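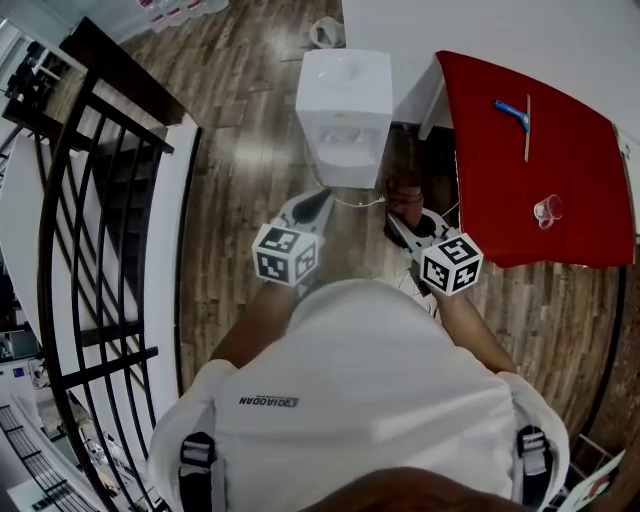 October
Mawar Menon, operations, Larholm site

Good afternoon, and thank you for staying after lunch. I will speak for 13 minutes and then I prefer to hear you.

(wait for the door to close)

I want to talk about small work. Wiping a table, picking up a cup, filling water. In our building at Larholm these jobs belonged to the cleaning and service team, nine people. Now part of their shift is different. They put on the harness, take a gripper in each hand, and do the same task many times, so that the machine can learn from it.

First point - the job has a new name but the hands are the same. Marina Tzanetos has worked on our floors for eight years. She told me, "Before, I was fast. Now they ask me to be clear." I think about this sentence often. To be clear is slower, and our old target sheet only counted fast.

So we changed the sheet. At Greco, the contractor, they did not like it at first. We agreed that recording hours are paid the same as floor hours, and that a failed try is also counted.

(slow down here)

Second point, the body. The straps press on the shoulders. After 800 repetitions in one week, two people asked for a break from it, and they were right to ask. Now we change the person every hour. Please write this in your contract before you start. We wrote it after.

Third point is the question from the team: when it has learned, what happens with us? I did not have a good answer in the spring. Today I have half of one. Melis has promised in writing to keep all nine positions until the end of the pilot. After the pilot, I don't know, and I said this to them.

If there is time: the story of the Goltero visit. If not, go to questions.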